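Velvet pile marks on a curved seat, and do loose cushions make it worse?
Upholstery and Fabric Care > Velvet

eltby_sakda
Bought a curved two-part piece from Dunside in March, taupe velvet. The pile marks wherever it is touched. Brushing with a soft clothes brush lifts most of it, but the marks come back the same evening. Defect or normal?

V_Begum
Normal for crushed pile. The fibers lie in several directions by design, so any pressure changes how they reflect light. Steam from a distance, brush in one direction, let it dry before sitting.

annan_refit
Disagree on steam. If the pile is viscose, moisture can flatten it permanently. Check the fiber content first. Polyester will tolerate it.

eltby_sakda
Label says 100% polyester. Rub count is given as over 40,000.

annan_refit
Then steam is fine. Rub count measures abrasion and tells you nothing about marking.

etornam_a
Look at your cushions too. Anything with a fuzzy cover left in one spot will press a patch into the seat. I rotate mine weekly.

V_Begum
A cushion weighs 400 g. A person weighs considerably more. I would not blame the cushions.

etornam_a
A person gets up again. Mine sat in one place for a whole winter and the square was visible until I steamed it.

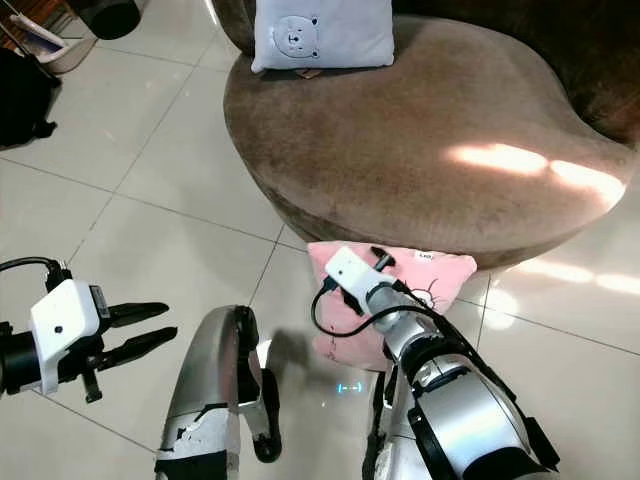 Direct sun is the other variable. Velvet in a sunny room shows every mark by mid-afternoon and looks clean again by 7 pm. Check yours under a ceiling light before you file a complaint. Fading is a separate matter — for that you want a blind.

V_Begum
Agreed on the sun. Still not convinced about the cushions.

eltby_sakda
Checked under the ceiling light. Two patches remain, both near the front edge. Will steam one, leave the other and compare.

annan_refit
Test underneath first.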